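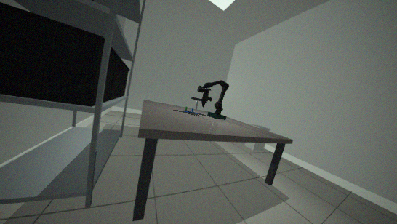 Pukico planner: gallery

Last updated: June
Reading time: 2 min

Pukico is the motion planning and replay tool we maintain at Westerex for small tabletop arms. It reads a scene file, builds the collision model, plans in joint space, and writes every run to a log that can be scrubbed frame by frame. This page collects notes on the views we use most when checking a build. Captions are by Katia Sorrentino unless marked.

Tilted view, tool-down pose
The arm is above the table with the gripper pointing at the tabletop and nothing in it. The thin stand with the short crossbar is the obstacle to watch in this layout, because the end of the bar comes close to the gripper. The planner treats post and bar as separate boxes. An earlier build wrapped both in one convex hull, which closed off the space under the bar and made the small colored pieces near its foot unreachable from most start poses.

Camera roll
The viewer camera accepts a roll angle, and the room is drawn leaning when one is set. The perception tests use this to check that pose estimates come back in the table frame and not the camera frame. Two regressions in the Montes release were caught this way. Both were sign errors in the extrinsics loader.

Static geometry
Table, shelving and walls are loaded once and cached. The large black box on the middle shelf is a plain primitive with collision enabled. It sits outside the reach of the arm in the default config, so the broad phase drops it before any mesh query is made.

Lighting
One ceiling panel, hard shadows on. Shadow edges across the floor tiles and the lower shelf are useful for segmentation tests, where they tend to be mistaken for object boundaries. Turn shadows off for planner timing.

Batch settings
The nightly batch runs 1,000 seeds per scene at a fixed control step and takes roughly 9 hours on the Kircombe machine. Seeds that fail are replayed with the contact margin drawn as an overlay. To replay one by hand, pass the seed and the scene name to the replay command; the viewer opens paused at the first contact.

Known issues
Thin geometry can be missed at large step sizes. Keep the edge check resolution below the thickness of the thinnest post in the scene file. The fix is on the Tuesday branch and has not been merged.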